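Every March I sit down with our equipment budget at Stinent and a pot of tea, and every March I find the same line in it, the big one marked "robot arms", with hardly a penny beside it for rehearsal.

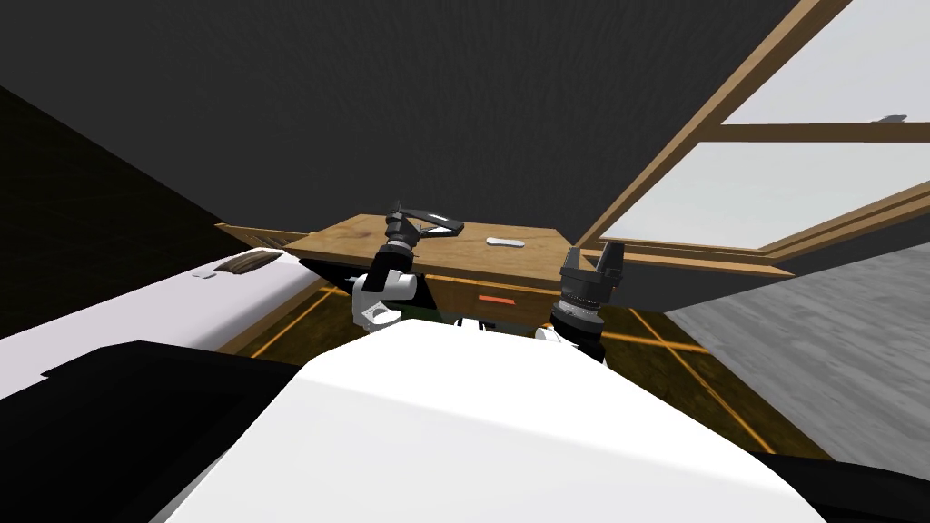 COMMENT & OPINION

I do think we buy in the wrong order. A simulated room with a plain wooden table and a pair of arms costs us very little next to the real thing, and it lets you find out what you need before the invoice comes. Our licence at Candstead was 3619 pounds for the year - less than the crate and carriage on a single arm, would you believe.
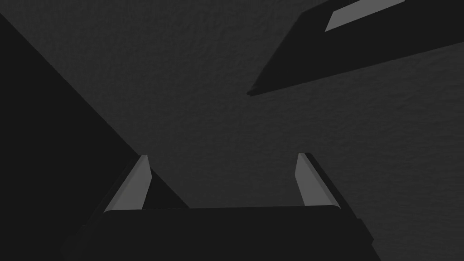 By the Stinent workshop columnist

So spend there first, and generously. Give your people 11 weeks with the simulator, and then ask them how wide a gripper has to open and whether you want two arms or one. My own list had five extras on it when I began, all lovely, and I crossed out three of them before I had rung a single supplier.
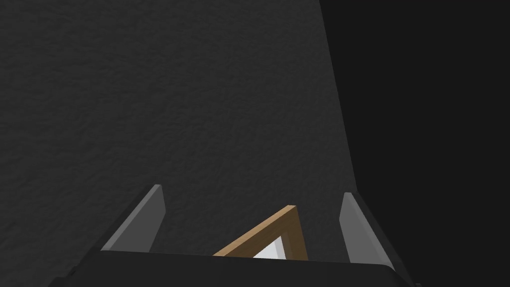

Open gripper over a small wooden piece, in simulation.

Real arms will still have to be paid for, of course, and I'd keep a good sum back for spares and training.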